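Gendham Allotment Water Readings — data card

December release, version 3
By the Gendham Records Group
Print this page | E-mail this page

Summary

Weekly water meter readings from the allotment site at Gendham, with the plot register needed to interpret them. The set covers 173 plots served by 79 shared standpipes. It is distributed as 2 CSV files in UTF-8.

Files

readings.csv — one row per standpipe per week. Columns: standpipe_id, week, reading_m3, flag.
plots.csv — one row per plot. Columns: plot_id, standpipe_id, area_m2, status.

The two files join on standpipe_id. A plot belongs to one standpipe only. Where a plot holder draws from a neighbouring standpipe, the water is booked to the standpipe and no correction is made.

Collection

Meters are read by hand and written on a paper sheet, one sheet per path. Sheets are typed up at the Stostgate office using the Triltuvmont entry form, which rejects a reading lower than the previous one unless a meter change has been recorded. Readings are in cubic metres to 3 decimal places. The older Farouk meters show only two, and their values are padded with a zero.

Flags

A — read as normal
B — estimated from the weeks either side
C — meter replaced; the counter restarts at zero
D — dial not legible, reading left blank

Do not treat D as zero use. Weekly use is not stored and has to be worked out by subtracting consecutive readings. Rows flagged C must be left out of that subtraction.

Known problems

Week numbers follow the site calendar, which starts in the first full week of March. They do not match ISO weeks. Supply is turned off over winter, and gaps of up to 3 months between readings are expected.

The area_m2 column was copied from the old rent book. Half plots created by later splits carry half the original area, whatever their true size. The status column holds "let", "vacant" or "shared", and is only correct at the date of release.

Leaks are not marked. A high value on a standpipe serving vacant plots is probably a leak or a tap left running, but this has not been checked.

Changes since version 2

Duplicate rows removed from the lower path. Standpipe identifiers now have leading zeros, so read the column as text. Flag D added; these rows were formerly given flag B with an empty reading.

Reuse

Free to copy and adapt with credit to the Gendham Records Group. Corrections should quote the standpipe_id and week.
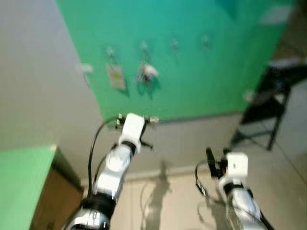

Hooks on the green board.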